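**Sandholm mending room reopens with longer hours**

September 23, 2019

The mending room at the Sandholm community hall has reopened after a winter break, with more seating and a new rule for anyone dropping off clothes or soft furnishings: leave the tag on.

Coordinator Heike Oltmanns said too many items had been coming in with the care label snipped out, which left menders guessing at how to wash or press them.

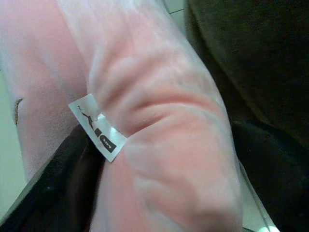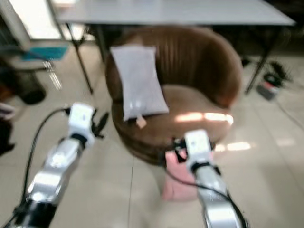
"People cut them off because they scratch, and I understand that," Oltmanns said. "But if we don't know what a fabric is, we have to treat it as the most delicate thing it could be, and the job takes twice as long."

Sheer and lightweight fabrics are the hardest to judge by eye, she said. A scarf or blouse that looks like silk may be polyester, and the two don't behave the same way under an iron. Anyone who has already removed a label is asked to bring it along in an envelope or write down what they remember of it.

The same applies to cushions. Covers can be left for new zips or seam repairs, but the room will not take feather inserts, which must be removed at home first.

The hall closed the room in August so the wiring could be checked. It used the time to sort through donated furniture, and several upholstered chairs were kept for people who want to wait while a small repair is done. Hems, buttons and loose seams can usually be finished in 30 minutes. Larger jobs are tagged with the owner's name and held for up to 2 weeks.

Madhu Vishwakarma, who brought in a pair of curtains on the first morning back, said she had been putting off the job for most of the year.

"I don't own a machine and the alterations place in Skoreck quoted me more than the curtains cost," she said. "I was home again before lunch."

The room took in 46 items in its first week, most of them trousers and school uniforms. Repairs are free, though a jar is kept by the door for thread and needles. Donations last year came to some $900, and Oltmanns said it was spent on a second overlocker and a better pressing board.

Masanobu Sakamoto will run a short session on reading care labels next month, covering the wash, bleach and ironing symbols. There is no charge, but places should be booked at the hall's front counter.

Items can be dropped off at the side entrance on Rathjen Street. Leather, wetsuits and anything needing dry cleaning will not be accepted.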